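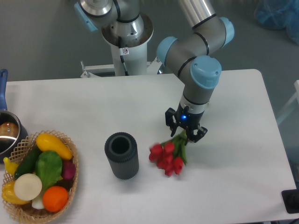

Bohdan Shevchuk writes that his office had kept its backup passwords in a shared spreadsheet for years, and that moving them into Pludar took one afternoon, most of it spent deciding who should be allowed to see what.

Pludar Credential Vault
Manufacturer: Bamunska
Category: Password and key storage, on-premises

Overview

The Pludar Credential Vault is a small appliance that stores administrator passwords, recovery codes and encryption keys on the customer's own network. It is intended for organizations that must share a limited number of sensitive logins among several employees and that need a record of each use. The vault does not require an outside account, and stored entries are not sent to Bamunska at any time.

Employees reach the vault through a web browser. Each person signs in with a password and a hardware token, and sees only the entries assigned to his or her group. An entry may be set to open freely, to open after a second person approves the request, or to open only during stated hours.

Models and capacity

The standard model supports up to 200 named users. Two units may be joined as a pair, in which case the second unit takes over when the first cannot be reached. Joined units must run the same software version. A standard unit cannot be paired with a unit from the earlier Warraich series, although entries from a Warraich unit can be imported through the migration tool.

Access records

Every request, approval and refusal is written to a log that cannot be edited from the administrator account. Logs may be kept on the unit or forwarded to a separate log server. Customers subject to outside audit should forward their logs, as the unit removes its oldest records when storage is full.
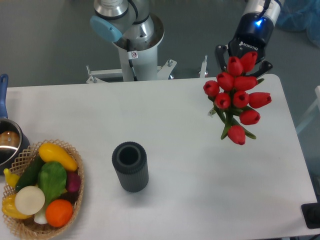 Robotiq gripper with red artificial tulips

Password rotation

The vault can change stored passwords on supported systems at set times. Rotation is switched off by default and must be turned on for each entry. Before doing so, administrators should confirm that no script or scheduled job relies on the old password. A failed change leaves the earlier password in place and sends a notice to the entry's owner.

Supported systems are listed in the administrator guide. Connectors for other systems are available on request - please allow six weeks for review.

Included with each unit

Vault appliance
Power supply and cord
Rack mounting brackets
Two hardware tokens for the first administrators
Printed recovery sheet
Quick setup guide

Additional tokens are sold separately. The recovery sheet should be completed during setup and stored away from the unit. Bamunska holds no copy of the recovery code and cannot restore access to a vault if both the code and the administrator tokens are lost.

Pricing

Standard unit, single: $1,276
Standard unit, pair: $1,908

Prices include software updates for one year. Taxes and shipping are calculated at checkout. Schools and public libraries may request a separate quote.

Software updates

Updates are signed and are checked by the unit before installation. Units may update on their own or wait for an administrator's approval. The next planned release, in April, adds group import from a directory server and a shorter approval screen for phones.

Returns and disposal

Unopened units may be returned for a full refund. Before an opened unit is returned, the customer must run the erase function from the maintenance menu and include the printed erase report in the box. Units arriving without this report are destroyed and are not eligible for a refund.

Ordering and support

Orders and requests for a quote are handled by Nouhaila El-Sayed. Technical questions prior to purchase may be directed to Ívar Frandsen. Existing customers should use the support form in the administrator menu, which attaches the unit's version number to the request. Stored entries are never included.

Page last revised: 2019-01-03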